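홈 | 주방 | 수납 | 공구 | 관리 요령
읽는 시간 4분

목재 프레임 유리판의 세척과 재조립

액자, 장식장 문짝, 쟁반처럼 목재 틀에 유리를 끼운 물건은 유리보다 틀에서 먼저 문제가 생긴다. 세정액이 홈으로 흘러들면 모서리 접합부가 팽창하고, 마른 뒤에는 틈이 남는다. 따라서 세정액은 유리에 직접 분사하지 않는다. 극세사 천에 묻혀 쓰고, 틀에서 손가락 한 마디 안쪽까지만 닦는다. 나머지 가장자리는 물을 꼭 짠 면봉으로 처리한다.

작업 전 준비

평평하고 단단한 면을 확보한다. 석재 상판이라면 모래 알갱이와 굳은 소금부터 제거한다. 알갱이 하나가 유리 뒷면에 긴 흠집을 낸다. 무거운 판은 얇은 펠트를 깔고 눕힌다.
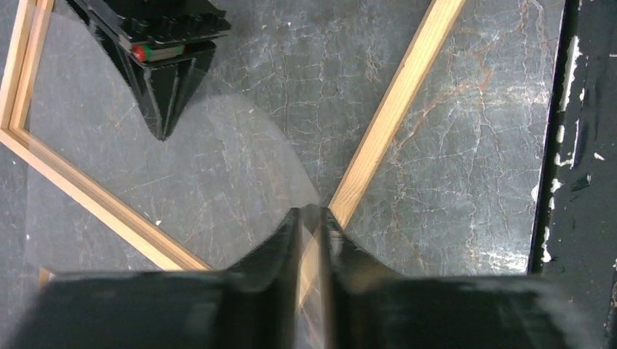
어두운 회색 대리석 면 위의 유리판과 밝은색 목재 틀.

투명 유리는 어두운 면 위에서 얼룩을 찾기 쉽다. 조명은 정면이 아니라 옆에서 낮게 비춘다. 지문과 물때는 비스듬한 빛에서 뿌옇게 드러난다.

세정액 배합

1. 정제수 200ml에 소독용 에탄올 20ml를 섞는다.
2. 중성세제를 한 방울 더한다. 두 방울부터는 막이 남는다.
3. 분무기에 담아 이름과 배합일을 적는다. 화기 근처에 두지 않는다.

식초는 물때에 효과가 있으나 대리석을 부식시킨다. 석재 상판 위에서는 쓰지 않는다. 떨어졌다면 즉시 물걸레로 닦고 마른 천으로 마무리한다.

닦는 순서

위에서 아래로 한 방향, 이어서 왼쪽에서 오른쪽으로 한 방향. 원을 그리며 닦으면 오염이 가장자리에 모인다. 앞면은 세로, 뒷면은 가로로 끝내면 남은 줄이 어느 면에 있는지 구분된다. 천은 네 번 접어 쓰고 면이 더러워질 때마다 뒤집는다. 섬유유연제로 세탁한 천은 유막을 남기므로 따로 빤다.

틀은 마른 붓으로 홈의 먼지를 턴 뒤 오일을 얇게 바른다. 필자는 Geltwood 무색 오일을 쓴다. 37ml 소용량이 1,390원이고, 작은 틀 여러 개를 바르기에 충분했다. 바른 뒤 15분이 지나면 남은 오일을 닦아내고 하룻밤 세워 둔다. 오일 묻은 천은 자연 발화 위험이 있으니 물에 적셔 밀폐 용기에 버린다. 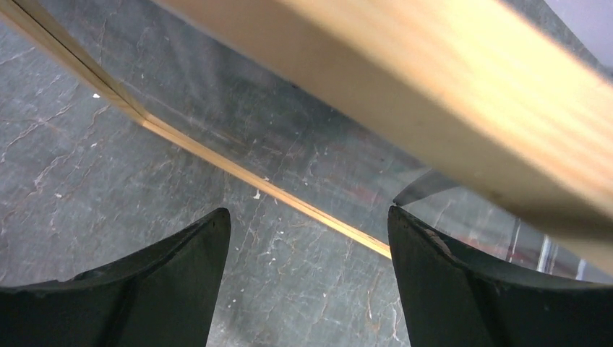 재조립 시 확인 사항

- 유리와 홈 사이에 약간의 유격을 둔다. 꽉 끼우면 습한 계절에 틀이 벌어지거나 유리가 깨진다.
- 고정 핀은 유리면과 나란히 밀어 넣는다. 망치를 쓰지 않는다.
- 벌어진 모서리는 목공용 접착제를 이쑤시개로 넣고 띠 클램프로 조인다. 직각은 대각선 두 개의 길이를 재서 맞춘다.
- 유리 절단면이 날카로우면 물을 묻힌 400번 사포로 모를 죽인다. 장갑과 보안경을 착용한다.

보관

유리판은 눕혀 쌓지 말고 세운다. 판 사이에는 무산성지를 끼운다. 신문지는 잉크가 묻어나므로 피한다. 실내 상대습도는 58%를 넘기지 않는 편이 목재 틀에 안전하다.

글: Gifty Bawa
2021년 5월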